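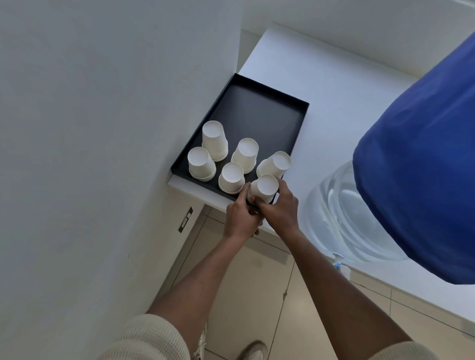

Paper cups going into the tray, next to the water cooler.

2021-01-06

I've had the Brukura head camera kit for a few weeks now and a couple of people asked for a write-up, so these are my notes.

The kit is a small camera on a headband, a battery that clips to your belt and a login for Zaltine, the software that comes with it. You wear the camera while you do a job by hand, upload the recording, and Zaltine turns it into training material for a robot arm. I paid $800 for the set. The subscription is extra, at $30 a month, and you can cancel from the account page.

I started with kitchen jobs. Stacked paper cups are a fair test. They're plain white, they nest, and a tall stack leans if you let go of it too early. A black tray helped a lot with tracking. On a white benchtop the software kept losing the rims of the cups, and I had to go back and fix the labels myself.

The headband is comfortable enough for half an hour. After that I feel it across the forehead. The camera angle is set with a small thumb screw, and it took me several goes to get both hands showing properly when I looked down. Konrad Tanner, who has the same kit, tilts his further forward than the manual says and gets better results. I've copied him.

Battery life is fine. Uploading is slow. My plan allows 2,000 clips and I've used 1,027, many of them short ones I should have deleted. There's no way to delete in bulk, so you tick them one at a time. I wrote to support in August, when I was still on the trial version, and Jahangir Khondokar replied the next day to say it was on their list. It's still on their list.

I also looked at the Barros, which has a better lens and costs a good deal more. It needs a cable to a laptop, and I didn't want to be tethered while carrying things from one room to another.

I'll keep the Brukura for now. Next job is folding tea towels, once I've found some that aren't the same colour as the bench.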